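Setting up your Stasow trip planner: part 2, adding food stops

Hello again! If you've worked through part 1 you'll have an account, a trip with a name, and a map with a wiggly line on it. Now for the bit I like best, which is getting the lunches in. I wrote this section after my own fortnight of eating round the Lollemex valley, so forgive me if the examples lean heavily towards cheese.

Before you start

You need your trip open on the Route tab and the app on version 2 or later. Older ones hide the food stops under "Extras" and the buttons are in a different order, which drove poor Reece Furnival up the wall when he tested these notes for me.

Adding your first stop

1. Tap the day you want to work on. It turns green.

2. Tap the little fork in the bottom corner. A search box slides up.

3. Type the name of the village first, then the place. "Zelleva bakery" finds it straight away, while "bakery Zelleva" sends you to a petrol station (I have reported this).

4. Pick your place from the list and check the pin on the map. Villages up there share names quite freely, and I once booked myself a very nice lunch on the wrong side of a mountain.

5. Set your arrival time and how long you want to stay. The planner gives you 20 minutes unless you change it. Twenty minutes! For a proper sit-down lunch I put in two hours and I've never regretted it.

6. Tap Save. The driving times for the rest of the day shuffle along by themselves.

Note: if a stop comes up with an orange edge, the planner thinks it will be shut when you get there. It's usually right about restaurants and usually wrong about farm shops, so ring the farm shops.

Tastings and visits

Tastings work a bit differently as most of them need a booking. I'll use the smokehouse visit that Tiago Tavares runs as my example, as it's the one I know best and I'd go back tomorrow.

7. Add the stop as above, then tap "Make this a visit".

8. Put the booking code in the Code box. Mine was 3838, and yours will be in the confirmation email, near the bottom, under all the directions. Don't type any spaces.

9. Choose how many of you are going. Children count as people here, even if they only eat the bread.

10. Tap Confirm and wait for the tick. It can take a while on hotel wifi, and tapping again gives you two bookings.

Caution: the planner doesn't know about wine. It will quite cheerfully put a tasting at eleven, another at noon and a mountain road straight after. Please sort out who's driving before you save the day, and if everybody wants to taste, switch that leg to Bus or Taxi in the Legs menu.

Saving the day for when there's no signal

Do this the night before, while you've still got a connection. The upper valley has none at all past the second bridge.

11. Open the day and tap the three dots.

12. Choose "Keep on this phone". The map, the opening hours and any booking codes all come with it.

13. Switch to flight mode and open the day again to check. If the map is grey, you've only saved the list, so go back to step 11 and tick Maps.
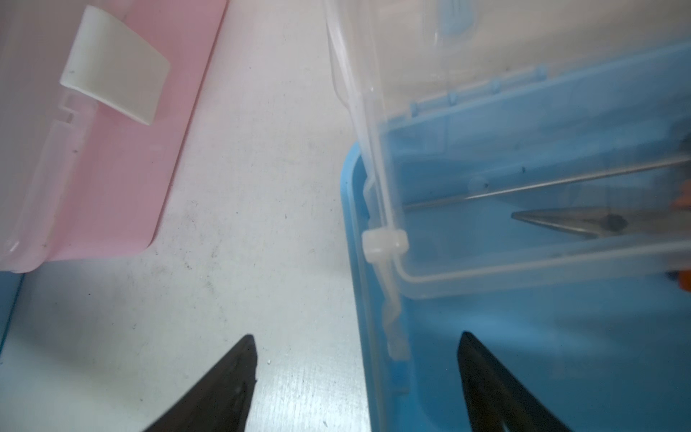 Bickerstaff Travellers' Club: Trip Planning Group

Sharing with the rest of your party

14. Tap Share at the top of the trip and choose Look or Change. I give most people Look. My sister had Change for one afternoon and we ended up with four ice cream stops and no dinner.

15. Send the link however you like. They don't need an account to look, only to change things.

Note: anyone with Change can also cancel a visit, and the planner doesn't ask them if they're sure.

If something goes wrong

Stops in the wrong order: press and hold the stop, then drag it. If it springs back, the day is locked, so tap the padlock first.

Error 3506 when you confirm a visit: the code has already been used, nearly always by you. Look in My Visits before you ring anyone.

Day won't save on the phone: you're probably out of space. Delete an old trip, or some of those photos of soup.

Part 3 covers hotels and ferries. I last checked all these steps on November 6, 2021, using the Android app, and a couple of the buttons are on the left if you have an iPhone.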